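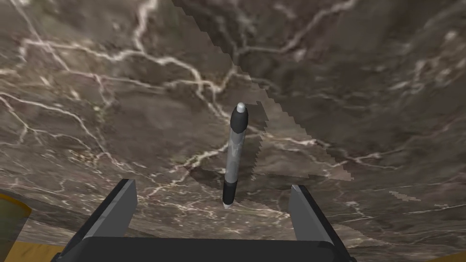

Rommont Robot Club: your questions

Do I need to know how to code?
Nope! Half of us couldn't in May. I'll get you started, and Yufang Yuan is great with the scary error messages.

What are we working on?
The pen task for the Gralton student contest. The arm has to pick up a pen that's standing on its end, all in simulation, so you can't break anything (I've tried).

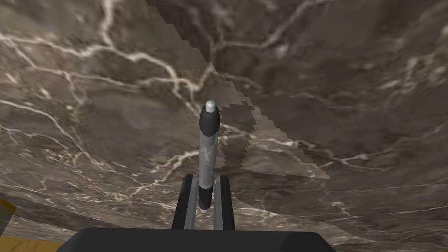 Scoring is simple enough. Each team gets 500 tries, and a dropped pen is a miss. My own best is 278, so please come and beat me!

Do I need a fancy laptop?
Any school laptop is fine. The heavy stuff runs on the lab machine, which we call Sipos.

When do you meet?
Saturday at 2, room 2307. Come late if you have to, we run long anyway.

Can I bring a friend?
Sure, teams are two people, so that saves me from matching you up.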